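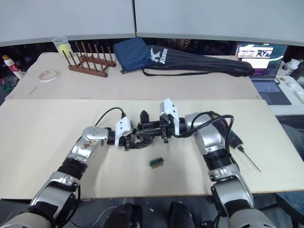
Week 8 report - Jabari Bakilana, Grera project

Did 62 demos by remote control, two arms, small circuit board passed from one gripper to the other. Kept 40. Rest thrown out, mostly my fault - I let go to early.

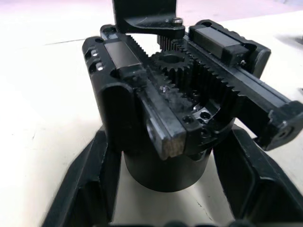 Slowing the leader arms down helped. Still jerky when both hands move at once. Wrist views need checking befor training.

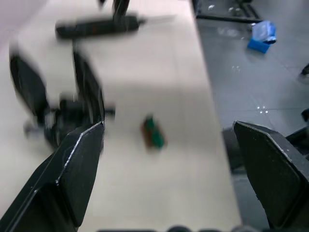

Fig. 3 - Small blurred object between the fingers, other arm behind.

Next: 11 more with the new start pose.

Recent reports
Cleltau arm setup
Stergiou logging notes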